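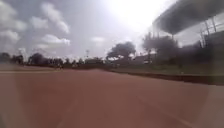
2 min read

Zirkent Opens Up Its Care Routine for the Merlow Pacing Robot

FURNSTEAD, September. Zirkent is pleased to share the full setup and maintenance routine for Merlow, the small wheeled pacing robot that has been keeping runners company at the Furnstead track this season. Plenty of coaches have written to us asking how we keep it rolling true, and we are delighted to answer them all in one go (with apologies to those who have been waiting since spring!).

Merlow rides very low to the ground, so the surface matters to it a great deal. On a smooth red straight like the one at Furnstead the ride is a gentle one, but fine dust still finds its way into the wheel hubs, and a bright sky will fool the line sensor if its little hood has slipped. Most of our routine comes down to those two things, plus a good deal of patience with tires.

"I used to think of it as a stopwatch on wheels, and now I treat it more like my old bicycle," said Fionnuala Keogh, who leads field service at Zirkent. "You wipe it down, you spin the wheels and listen, and you get to know the sound it makes when it's happy." 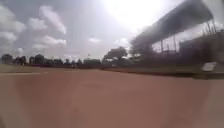

Before the first lap

Setup takes 70 minutes from unloading to the first timed run. The crew levels the robot on its stand, checks tire pressure on all four wheels, and cleans the sensor window with a dry cloth. Merlow is then walked along a lane line by hand at an easy pace, so it can learn how that line looks in the day's light. If clouds break up and the glare changes, the walk is repeated, and we would ask everyone to resist the temptation to skip it.

A slow run of 2000 meters follows, with the speed cap on. 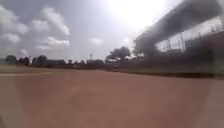

Hubs, belts and the long service

Wheel hubs are opened and brushed out after every 105 laps. The drive belt is inspected at the same time and replaced if the edge has begun to fray. Zirkent has also moved to a softer hub seal made by Kravets, which our crew can change at trackside with one hex key.

The complete checklist runs to 73 items and is now included with every Merlow, printed on wipe-clean card. Current owners may request a copy from Zirkent customer service, who will also be glad to talk through any step by phone. 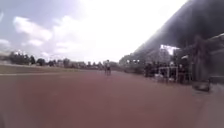 The track at Furnstead, alongside the covered stand.

Zirkent builds and services training equipment for running clubs and schools.

Press contact: Fionnuala Keogh, Field Service, Zirkent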